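Hye-jin Ko runs the disassembly cell at Garnano, where old workstations are opened and the useful parts are taken out by a robot arm. In May the cell was stopped after it damaged a processor socket. I spoke with her on 19 August 2025, together with Han-gyeol Do, who wrote most of the motion program.

The fault itself was small. "The gripper reported that it had released the chip," Ko told me. "It had not. One finger opened less than the other, and the arm moved sideways with the processor still between the fingers." The corner of the chip went across the contacts and bent them. The board could not be sold after that.

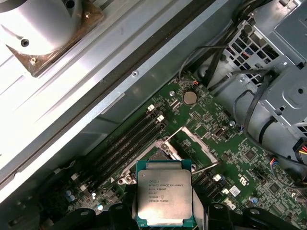
Do first looked for a mistake in his own program. He spent two days on it and found none. "I was almost disappointed," he said. "A mistake in the code I can repair in one evening." The cause was wear in the finger drive. The controller, a Sallik unit, measured the position of the motor and did not measure the fingers. When the drive became loose, the two values were no longer the same.

The maintenance plan asked for an inspection every 1,000 cycles. The failure came at cycle 266 after the last one. Ko does not blame the people who did the inspection. In her opinion the plan was written for heavier parts, where a small error at the fingertip has no importance.

Since then the arm has had to stop above the socket after each release and go up slowly, and it halts if it feels any side force. The inspection now comes every 100 cycles. Do also reduced the speed near the board, and he is still not happy with how long one machine takes.
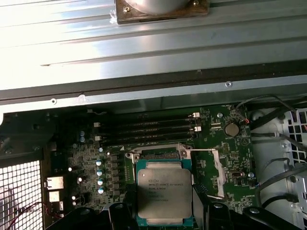 Was any person in danger when it happened?

Ko says the guard door was closed and the arm was moving at low speed, so the harm was only to the board. She did find one thing in the log which she did not like. The alarm came 90 seconds late, and an operator, Bo-ram Um, had already put her hand on the door handle. The door is now locked until the arm is at its rest position.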